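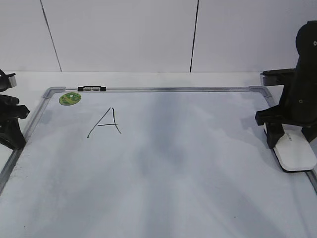 Whiteboard with a handwritten letter A near one corner.

4. Adding a scrolling list to your window

By now you should have an empty Takstead window that opens and closes without complaint. In this section I'll put a list in it, give it scroll bars and get it to remember which row was picked. I'm using Eso 16 for all of this. Older versions name a couple of the calls differently, so check the table in section 2 if something won't compile.

1. Create the scroll area first with ts_scroller_new(). I know it's tempting to start with the list itself (I always did!), but the list asks its parent for a height as soon as it's made, and with no parent it settles on one row.

2. Set a minimum height with ts_scroller_set_min(). I use 200, which looks fine on my laptop and on the big monitor at work. Leave the width alone for now.

3. Make the list with ts_list_new() and pass it the scroller as its parent.

4. Load your rows. The sample file that comes with Lolside has 1,076 of them, one per line, and it's good for testing because some of the lines are really long and a few are blank.

Note: Blank lines become blank rows. If you don't want them, turn on the skip_empty option before you load. Switching it on afterward does nothing until the next reload.

5. Connect the "row-picked" signal to a function of your own. Mine just prints the row number to the terminal, and I'd keep it that simple until you've seen it work.

6. Call ts_window_show() last and run the program. Drag the bottom edge of the window up and down – the scroll bar should appear when the rows no longer fit and go away again when they do.

Caution: Don't free the list yourself. The scroller owns it once step 3 is done, and freeing it twice will crash the program on exit. It took me most of an evening in March to find that one.

If the scroll bar never shows up, look at the expand setting on the window. When it's on, the window grows to fit the list and runs right off the bottom of the screen. Turn it off and run again.

7. To remember the picked row, save its number when the window closes and hand it to ts_list_pick() the next time you start. Rows count from zero, so if you save 181 you'll get what most people would call row 182. I add one before I show the number anywhere, and keep the plain value in the settings file.

Note: ts_list_pick() also fires "row-picked". If your function does something slow, like opening a file, block the signal first and unblock it after.

The Yüksel theme draws its rows a bit taller than the default one, so try your window in both before you move on to section 5, where we add column headings.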